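Cutting mat gone wavy, can it be saved?

quiltybits
I've got a big green mat that lives on my sewing table and it has developed a rise along one side. It spent most of January propped behind a radiator, which was my own stupid fault. The blade skips when I cut long strips for binding. Is there a way to flatten it or do I need a new one?

Plornovo
Lay it on a hard floor in full sun, or on a warm day by a window, then put heavy books on it for 2 or 3 days. I did this with a Vinness mat and it came back nearly flat.

tackandtrim
Sun is what warps them in the first place. I would use warm water in the bath and then books. No hair dryers and no irons.

Plornovo
Sun with weight on top is different from sun with no weight. Mine has been fine since.

quiltybits
No bath here, only a shower. My worry is the lines as much as the bump. If the mat has stretched, are the squares still square?
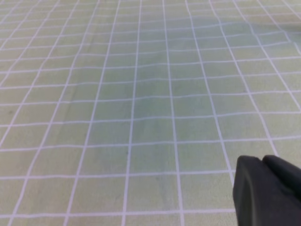 Pale green with white lines, low angle

Aroha Mudgway
I stopped trusting printed grids years ago. Lay your ruler along the lines in both directions and see if it agrees. If it's out by the far end, keep the mat for cutting on and measure with the ruler only. You should be doing that anyway.

tackandtrim
Disagree. I cut a whole single quilt by the mat lines and every block matched.

Aroha Mudgway
Then you got a good mat. My Lanz was out by 3 mm over 30 cm, straight from the packet.

Diseck
Would not bother saving it. Once the blade skips you start pressing harder and that's how fingers get cut.

quiltybits
Will try the floor and books first and check it with the ruler after. Thanks all.

9 replies · 2 shares

Recent threads
Rotary blades, how often do you change yours?
Binding corners that won't lie flat
Storing wadding in a small flat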